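Brastus open day: went, folded laundry, have opinions

loopwelt
December 13, 2019
Finally got to the Brastus open day over in Clundine, and they let visitors use the hand-held grippers!
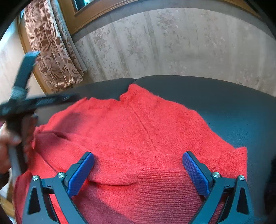 Red sweater on the couch, blue pads closing in on the ribbed part.

I figured it would be slides and a robot arm behind glass. Nope, you grab the gripper and fold clothes with it (way harder than it sounds, my first try ended up as a lump). I stayed 2 hours and only left because my parking ran out.

tinsnip61
How's the grip on fuzzy knits? We tried a Drundent set at work and it chewed up everything with a loose weave.

loopwelt
Didn't see any snags, but I wasn't checking closely. The pads have a little grid texture, and getting hold of a fold was the easy part. Letting go where you wanted to was what got me.

marrowgate
Gonna be the grump here. A person squeezing a gripper isn't a robot demo. I drove 173 miles to one of these last January and felt cheated. Show me the arm doing it by itself or call it a craft fair.

tinsnip61
Disagree, I'd take that over a canned routine they've rehearsed all week. You learn more about why cloth is hard in five minutes of fumbling a sleeve.

marrowgate
Fine, but then put it on the flyer.

loopwelt
OK the flyer was vague, I'll give you that. The Srivastava room down the hall did have an arm running, but the line was long and I skipped it.

pelletbox
Do you have to book? I've got 3 kids who would love this.

loopwelt
I just walked in and signed a sheet at the door. Go early, the couch gets busy after lunch.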